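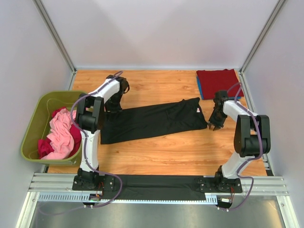

*The folding cell, both arms at the black T-shirt, finished pile at the back right.*

# Buy the dull gripper

2022-05-02

We spent the winter deciding which gripper to put on our folding cell, and I came out of it with an opinion that a few people I work with don't share. For cloth, a plain two-finger gripper is the right place to start, and most of the money spent on anything cleverer is spent too early.

The candidates were the Flilleck two-finger, which is as basic as grippers get, and the Kalar, which has soft pads, a force sensor in each finger and its own controller box. We started in November with the Kalar because it looked like the obvious choice. Shirts are thin and floppy, and a sensor that can feel one layer or two sounds like what you want.

Over the whole trial we logged 507 folds, split between the two. The Kalar dropped or mis-picked 28 of them. The Flilleck dropped or mis-picked more than that in its first weeks and then fewer, and by the end I couldn't tell the two apart without looking at the log. What changed in between was the approach angle. We had been coming down too steeply and pinching the table along with the hem. Once the wrist was tilted and the fingers slid in from the side, plain fingers did the job.

That's my main complaint about how these comparisons get done. People swap the gripper, keep the motion the same, and write down a score. A motion tuned for one set of fingers will flatter that set. We did the same thing for a month and nearly bought four Kalars on the strength of it.

The second complaint is about cables, which never make it onto a spec sheet. Each of our arms has a purple cable that runs from the gripper back down past the elbow and off below the rail. One cable per arm is a nuisance. It loops, it sags, and the left one drapes over the rim of the laundry basket. The Kalar needed a second line for the sensors, and with two of them on each arm we lost a good part of the reach toward the back corners, where the folded clothes go. I moved that pile 2 times to make room and then gave up and changed the cable route.

There is a fair case on the other side. If you handle knits, or anything with a slippery lining, feeling the grip matters more, and I'd look at sensor fingers again. Our contact at Ullia runs mostly towels and likes the Kalar a lot. Towels are thick, though, and I suspect a clothes peg would do well on towels.

The controller is the part I'd spend on instead. We moved both arms to one Mavromatis unit partway through, and having the two sides share a clock fixed a problem I'd been blaming on the fingers. One arm would lift a moment before the other and the shirt would twist. It cost us 65 percent of what the pair of Kalars would have, and it'll still be useful when the grippers are replaced.

So my advice to anyone setting up a cell like ours is to buy the cheap fingers, buy spares, and spend a few weeks on the motion before you judge anything. Keep the log from day one — even the embarrassing part. Ours has a gap in the second week where we stopped writing down failures, and I'd like to have those numbers now.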